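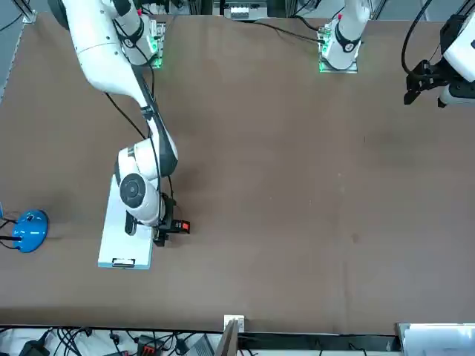
Dilinby Packing Desk: Before you send the whole lot back, please confirm which way round the unit goes in. The red square should end up at the same end as the slot in the white box. We have had three tickets this month where the unit was turned the other way and the lid stood up at one corner.

Ticket 711
Opened: Friday, October 28, 2022
Site: Bhuiyan, packing bench
Product: Zullevo kit, small black unit, flat white box
Category: Packaging / fit
Priority: Normal
Status: Closed

Bhuiyan bench:
Orientation checked. Red square at the slot end, white markings facing up. The lid still does not close flat. It catches at the slot end and leaves a gap wide enough to slide a sheet of card into. Same result with the leaflet removed.

Steps already tried:
Turned the unit end for end. Gap moves to the opposite corner and gets worse.
Removed the foam strip and closed the lid on the unit alone. Lid closes, but the unit slides when the box is tilted.
Put the foam strip back with the adhesive side down. Gap returns.
Swapped in a lid from another sleeve of boxes. No change.

Dilinby Packing Desk:
Thank you. Please measure the foam strip and read us the code printed on the sleeve the boxes came in. It is on the short side, next to the tape. Do not measure the strip while it is in the box — it compresses against the side wall and reads short.

Bhuiyan bench:
Strip removed and left flat for ten minutes before measuring. Length 112 mm. The sleeve code ends in 88. A second strip from the same bag gives the same length.

Dilinby Packing Desk:
That is the wrong strip. Sleeves ending in 88 are the revised box, and the revised box takes a strip 2 mm shorter. The strips you have were cut for the earlier box and should have been withdrawn when the new sleeves went out. The extra length pushes the unit toward the slot end and lifts it off the floor of the box, and the lid then rests on the unit instead of on the side walls.

Please do not trim the strips with a knife. Cut foam sheds crumbs into the slot, and the crumbs are difficult to get out again without marking the board. Replacement strips will be sent through Atora with your next delivery.

Bhuiyan bench:
One sleeve of kits is already packed with the old strips. Do these need to be opened?

Dilinby Packing Desk:
Yes. Open them, take out the strip and set the unit aside with the red square facing away from the edge of the bench. It is easily scuffed when units are stacked. Keep the boxes. A box is reusable if the corners are square and the lid tab is not creased. Discard any lid that has been forced shut, even if it looks flat now.

Bhuiyan bench:
Understood. Four lids discarded for creased tabs, boxes kept. Old strips bagged and marked.

Update, Bhuiyan bench:
Replacement strips received from Atora. Packed one kit in this order: strip against the plain end, unit with the red square at the slot end, leaflet on top, lid. Lid closes flat on all four corners. No movement when tilted or turned over. Left closed overnight and checked again, no lift at the slot end.

The remaining kits were repacked with the same result. One had a faint rub mark on the unit from the old strip, which came off with a dry cloth.

Dilinby Packing Desk:
Closing this ticket. The packing sheet for the revised box has been corrected and now lists the strip by sleeve code. Please return the bagged strips to Atora with the empty delivery crates.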